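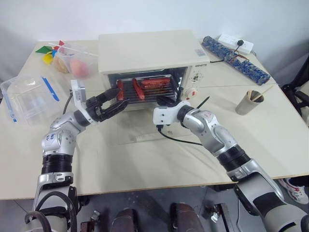

Kopfkamera, Aufgabe "Würstchen im Minibackofen", linker Greifer am Rost, Ofentür geöffnet.

Vernavura Greifervergleich, Teil Küche

Stand: 6. November 2024
Ansprechpartnerin: Florence McIntyre

Inhalt

Der Datensatz enthält ferngesteuerte Episoden eines zweiarmigen Roboters an einem Tisch. Verglichen werden zwei Fingersätze für den Zweifingergreifer, intern Surkow und Selta genannt. Arme, Regler und Kamerapositionen sind in beiden Teilen gleich. Wer nur die Surkow-Finger braucht, kann den anderen Ordner weglassen, die Indexdateien sind getrennt.

Die Aufgabe ist in beiden Teilen dieselbe: Würstchen auf dem Rost eines kleinen Tischbackofens greifen, anheben, ablegen. Der Ofen wird nicht eingeschaltet. Gegriffen wird mit dem linken Arm, der rechte bleibt in Bereitschaft und darf den Ofen am Gehäuse stützen.

Umfang

Surkow: 41 Episoden
Selta: 41 Episoden
Länge je Episode: höchstens 45 Sekunden
Bildrate: 20 Bilder pro Sekunde, alle Kameras

Abgebrochene Durchgänge sind nicht enthalten. Fehlgriffe innerhalb einer zu Ende geführten Episode wurden dagegen nicht herausgeschnitten. Sie sind im Feld "griff_status" markiert.

Aufbau

Der Ofen steht mittig vor dem Roboter, Tür zum Roboter hin. Bei heruntergeklappter Tür muss der Greifer flach von vorn einfahren. Steiler anzusetzen geht bei den hinteren Würstchen nicht, weil das Handgelenk sonst an die Gehäusekante kommt. Die Lage der Würstchen auf dem Rost wird zwischen den Episoden von Hand verändert, auch Schräglagen und aneinanderliegende Stücke kommen vor.

Auf dem Tisch liegen weitere Gegenstände, zum Beispiel eine Kunststoffbox mit blau gerandetem Deckel, ein durchsichtiger Behälter mit Pfirsich und Brötchen, ein buntes Windrad und ein Pappbecher mit Holzspießen. Sie gehören nicht zur Aufgabe und haben keine Labels. Ihre Position ist nicht über alle Episoden konstant.

Ordnerstruktur

surkow/ und selta/ enthalten je Episode einen Unterordner mit
kopf.mp4 (Kopfkamera)
hand_links.mp4, hand_rechts.mp4 (Handgelenkkameras)
gelenke.csv (Gelenkwinkel beider Arme)
greifer.csv (Öffnungsweite, Motorstrom)
meta.json (Fingersatz, Bedienperson als Kürzel, griff_status)

Zeitstempel sind in Millisekunden ab Episodenbeginn. Die CSV-Dateien laufen mit höherer Rate als die Videos und müssen beim Laden auf die Bildzeiten heruntergerechnet werden. Das Skript laden.py erledigt das mit nächstem Nachbarn, ohne Interpolation.

Werte für griff_status

0 = sauber gegriffen
1 = nachgefasst
2 = abgerutscht
3 = Rost mitgenommen

Status 3 wird auch vergeben, wenn der Rost nur kurz angehoben wird und von selbst zurückfällt. Bei mehreren Ereignissen in einer Episode steht eine Liste in zeitlicher Reihenfolge.

Beobachtungen zum Vergleich

Die Surkow-Finger sind schmaler und kommen besser zwischen zwei eng liegende Würstchen. Dafür rutschen sie bei Schräglage eher ab. Die Selta-Finger halten sicherer, stoßen aber öfter an die Drahtstäbe. Eine Auswertung mit Erfolgsquoten liegt nicht bei, die Reihenfolge der Durchgänge war nicht randomisiert. Erst alle Surkow-Episoden, dann Selta. Die Bedienpersonen hatten beim zweiten Satz also mehr Übung.

Bekannte Probleme

Die Kopfkamera regelt die Belichtung automatisch. Beim Einfahren des Arms ändert sich die Helligkeit im Garraum sichtbar.
Das Kabel am linken Handgelenk verdeckt in einigen Kopfbildern einen Teil des Unterarms.
In den Surkow-Daten vom Juli fehlt der Motorstrom, die Spalte ist mit -1 gefüllt.
Am Bildrand können Schuhe oder Beine von Personen auftauchen. Gesichter sind nicht enthalten.

Nutzung

Intern frei, Weitergabe nach außen nur nach Rücksprache. Der ältere Datensatz Chan hat andere Spaltennamen in greifer.csv und lässt sich mit laden.py nicht öffnen. Fehler in den Labels bitte mit Episodennummer und Zeitstempel an Florence McIntyre melden.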